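Household chores, gallery 4: packets and bags

Nevoleck has been keeping a gallery of ordinary chores, sorted by how far machines have come with each. The test is a plain one. A job counts as done when a two-finger gripper can finish it in a home that has not been tidied for the purpose, with no one reaching in to help. Floor cleaning passed some time ago. Most work above floor level has not.

Packets are the subject of this set. They weigh little and cost little, and a hard gripper still finds them awkward. A crimped corner folds under the finger. Glossy film throws back highlights, and a depth sensor tends to read these as holes. Two packets lying one on the other can pass for a single object until the upper one moves.
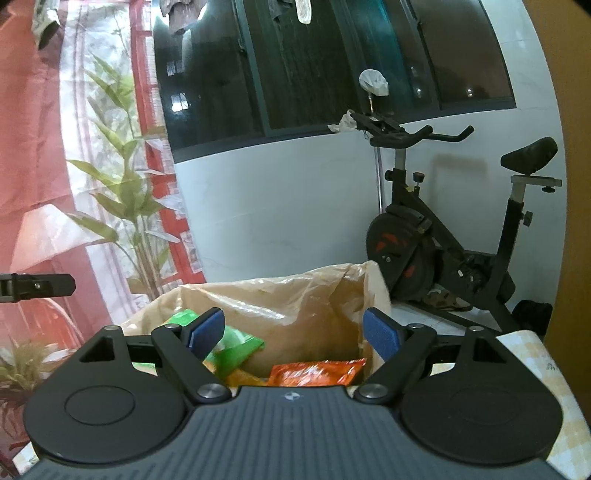
Iltura, the grasp planner used for our bench runs, was tuned on rigid boxes. It picks two opposing faces and closes on them. A soft packet has no such faces – it has edges, seams and whatever shape the contents have settled into. Over 500 bench attempts the planner did well on packets standing upright and poorly on those lying low against a wall of the container. Raising the count to 2000 did not change the pattern.

Gauthier fingertips, which are softer, gave a better hold on crinkled film. They also picked up two packets at once more often, and the planner has no way to notice.

The Hotia scale runs from 0 to 6, where 6 means the chore can be left alone with the machine. Current entries:

Taking one packet out of an open bag: 2
Sorting mixed packets by color: 2
Emptying the bag completely: 1
Folding the empty bag: 0

Shop-floor picking scores higher, mainly on account of fixed lighting and bins of known size. Those entries are in gallery 5.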